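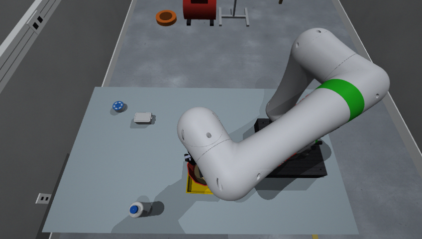 White robot arm over a pale blue-grey mat. Computer rendering.

About Vamirwood

Vamirwood is a small school for adults who want to learn to write plainly. We teach letters, reports, minutes, complaints, instructions and the sort of email that has to be read by someone who is busy and possibly annoyed. We do not teach novels. There are plenty of places that will, and some of them may even be good at it.

Most pages like this one begin with a passion. We have read a great many of them, partly for work, and we have come to doubt the passion. A firm that fits carpets is passionate about carpets, a firm that lets flats is passionate about people, and after a while you wonder who is left to be mildly interested in anything. We are mildly interested in most things and quite interested in sentences.

How we started

The school opened in two rooms above a shoe repairer in Prorberg. The first course had 12 people on it, of whom the majority had been sent by their employers and said so. It ran in January, the heating was poor, and we taught far too much grammar. Several people told us on the feedback sheet that they had enjoyed it very much. We have been wary of feedback sheets ever since.

We changed the course after that. The grammar went down to one morning, and the rest of the time went on people's own work, which they bring in with the names blacked out. It is slower to teach this way and harder to advertise. You cannot print a neat syllabus when half of it depends on what comes out of people's bags.

The two rooms became four when the shoe repairer retired. We now have the ground floor as well, with a step-free entrance from the yard side. The street door still sticks and needs a push.

What we teach

There are four courses. Plain Letters is for anyone who writes to the public. Reports That Get Read is longer and a bit grimly named, but people seem to find it in the listings. Minutes and Notes takes one day. Instructions is the newest, and the one we argue about most among ourselves, for reasons we come to further down.

Groups are never bigger than 14. We tried larger ones and the people at the back wrote shopping lists - quite clear ones, to be fair. A course day runs from half past nine until four, with an hour for lunch, and we do not set homework. Adults say they will do homework and then feel bad about it.

We also go out to workplaces, within reason. We will not do a one-hour talk over sandwiches. We have been asked for it many times, usually by someone who needs to tick a box before the end of the financial year, and we can't see what good it does apart from the sandwiches.

What we don't believe

We don't believe in readability scores. You will find software that gives your letter a number out of 100 and turns the number green when the sentences are short. A letter can score very well and still fail to tell a tenant whether he has to leave his home. We once put a perfectly green paragraph in front of a class and asked what it wanted the reader to do. We had five different answers and a long silence.

We don't believe short is always better either. Some things take a page. People who are told to cut everything by half tend to cut the bits that were hard to write, and those are often the bits the reader needed.

We have doubts about learning styles, about personality types in four colours, and about any handout with a pyramid on it. If you have been on a course that used these and found it helped, we are glad, but you won't get it from us.

And we are not sure that everybody can be taught to write well. Most people can be taught to write clearly enough. That is a smaller claim than you'll see elsewhere and we have had it suggested to us that it costs us bookings. It may do.

The Trujillo method

People ask about this, so we had better put it down. For a time we used a set of printed exercises called Trujillo, which we had bought in and which promised to improve any writer in a fortnight. It came in a ring binder with tabs. Learners worked through 70 short passages, rewriting each one according to a list of rules at the front.

We gave it a fair go over two terms. People did get quicker at the exercises. When we then looked at the letters they were writing at work, we could see very little difference, and in one or two cases the letters had got worse, having picked up a brisk, chirpy tone from the binder that did not suit, say, a refusal of a bus pass. We stopped using it. The binders are in the cupboard under the stairs and we would be happy for somebody to take them away.

Instructions, and why we argue

The Instructions course asks people to write directions for a simple job and then watch a stranger follow them without any help. Making up a flat-packed stool is the usual one. It is an uncomfortable afternoon for the writer.

Half of us think this is the best thing the school does. The other half think it teaches people to write for one stranger on one afternoon, who may be tired or simply odd. Both views get put to the class. We have not settled it and the course carries on in the meantime.

Who pays for it

Fees pay for nearly all of it. A full course costs £188 a head, including the lunch, and that price is the same for a large employer as for someone paying out of their own pocket. We looked at charging employers more. The trouble was that small charities are employers too, and we did not fancy asking people to prove how poor they were.

We keep two free places on every course for people out of work. Ask for one and you will get it if it hasn't gone. There is no form.

We take no sponsorship. Girow, the stationery people down the road, let us have paper at trade price, and we mention them here only so that no one finds out later and thinks we were hiding it.

Do our courses work?

We would like to say yes. What we can say is that we write to everyone six months afterwards and ask for a recent piece of their writing, to set beside the one they brought on the first day. Fewer than half send one. The ones that come back are mostly better, but then people who have improved are surely more likely to post us the proof, and we don't think much can be built on that.

Employers tell us they are pleased. Employers who have paid for something generally are.

If you want something firmer before you book, come and sit in for a morning. You can do this on any course except Minutes and Notes, where there isn't space. Bring a letter of your own if you like, or just listen.

Finding us

We are in Prorberg, five minutes' walk from the station, on the same side as the post office. The yard entrance has a bell, which you may need to ring twice. There is no car park, whatever the map on the council's site says.

The office is open in the mornings. Letters are answered in the order they come in, and we do read them all, including the ones that point out mistakes on this page. Two have been put right so far - a missing comma, and a claim about our opening hours that was out of date.

Page last changed Jan 4, 2010.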